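# Ziltolex security alerts: review after a season of use

I edit a small regional news desk in Stunville. We send reporters to places where the roads can close without much warning, and for years our system for knowing about it was a group chat and a lot of phone calls. In January we paid for Ziltolex, an alert service that collects reports of attacks, roadblocks, curfews and evacuations and sends them to your phone and to a shared desk screen. We paid the full price and have no connection to the company.

The plan we chose costs $1,255 a year and covers two seats. One seat is for the desk and the other goes with whoever is traveling. Seats can be moved between people, but only by the account owner, and only from the web page. When I was away for a weekend and another editor needed to move one, it had to wait until Monday. For a product built around things that happen at bad hours, that should have been fixed a long time ago.

## Setting up

You draw an area on a map, pick the kinds of events you care about and choose how loud each one should be. The map part works well. We drew a shape that took in Saengthong, the river crossing to the south of it and the long road down to the coast. Drawing along the road took a few tries on a laptop trackpad, and I would use a mouse if you have one.

The default settings are too noisy. Every protest, power cut and minor road accident comes through with the same tone as an armed attack. The first evening I had it on, my phone went off so often that I put it in a drawer. Spend the time to go through the categories one by one before you give the phone to anyone else. Our final list is armed attack, kidnapping, road closed, curfew, airport closed and evacuation order. Everything else goes into a digest that arrives at 6 a.m.
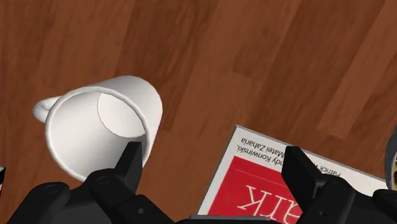
*White mug on its side on a wooden surface.*

## How good are the alerts

Over the months we have had it, Ziltolex sent us 3,067 items for our area. Most of those were digest entries that we skimmed and forgot. The urgent ones are what you pay for, so I kept a notebook and compared them with what our own people were hearing by phone.

Road closures were the best part. The closure north of Saengthong showed up before our driver had heard of it, and he turned back at the fuel station and spent the night there. Curfew notices were also quick and usually included the exact hours, along with a link to the notice itself.

Attack reports were weaker. The first alert is often one line with a district name and the word "unconfirmed." That is fair enough, and I prefer it to a service that guesses. The trouble is the follow-up. Casualty numbers get changed inside the same entry with no mark to show what the earlier figure was. If you're writing a story, you need to know that the number moved and when. We now take a screenshot of every urgent entry as it arrives. A simple edit history would save us the trouble.

Sources are labeled by type (official, local media, contact on the ground) but you can't see which outlet or office it was unless you click through, and sometimes there is nothing to click through to. We don't publish anything from it without a call of our own. I would tell any other desk to do the same.

## When the network goes down

The towers around Saengthong are often the first thing to go. Ziltolex has an offline mode that saves the map and the last batch of entries. It kept its saved copy for up to two days in our use, and then the app asked for a fresh login before it would open. The reporter could still see the notification text on the lock screen but couldn't get to the map. I wrote to support about this and got a polite reply that same afternoon, saying the login rule was a security setting and could be changed for our account. They changed it. It isn't mentioned in the help pages.
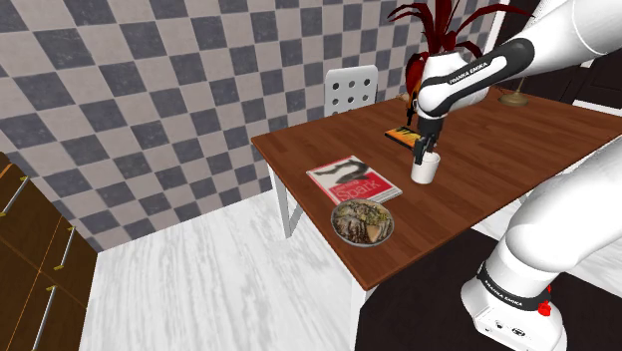

There is also a check-in button. The traveler presses it, the desk gets a time and a location, and if a check-in is missed the desk screen turns orange. I like this more than I expected to. It cut down on the "are you OK" messages, which drain a phone battery and annoy people who are trying to work. The button does need a data connection. With only a weak voice signal it will spin for a while and then fail, and the failure message is small and gray. Our reporters still carry a satellite phone, and they still have a fixed time to call in.

## Compared with Vellano

We had a trial of Vellano before this, so a few words on that. Vellano has real analysts who write a short note each morning, and the notes are good - calm, well sourced and clear about what isn't known. Its map is poor and the alerts were slower on roads. If your people sit in an office and need to understand what is going on in a region, I would pick Vellano. If they are in a car, I would pick Ziltolex.

## Who it suits

Small desks and aid groups with someone on the road most weeks will get their money's worth. A freelancer paying alone probably won't, as there is no single-seat plan and no monthly one. Ask about a single seat anyway. Support told me it comes up a lot.

We are renewing for another year. I have asked again for the edit history and for a second account owner. If either one arrives I'll add a note to this page.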